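Reader FAQ: The Skornbridge Romances

Do I have to read them in order?
You can start anywhere, though book 2 gives away who marries the vet in book 1. They all marry, so try to act surprised.

How steamy are they?
Doors close in August at Skornbridge. By book 3 the hinges have gone.
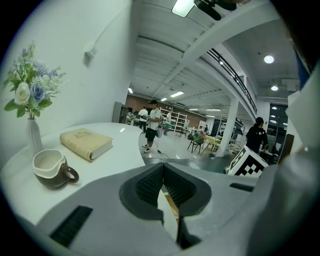 White roses, a blue-gray one, and a mug.

Is Dr. Ekier getting his own story?
Yes. It's called Drultevero and runs to 125 chapters' worth of longing, cut by my editor, Rezaul Paul, to 11.

Will there be an audiobook?
I read one chapter aloud to my sister and she asked me to stop. We're hiring a narrator.

Can I get a signed copy?
Use the contact form and say who it's for. Please spell the name.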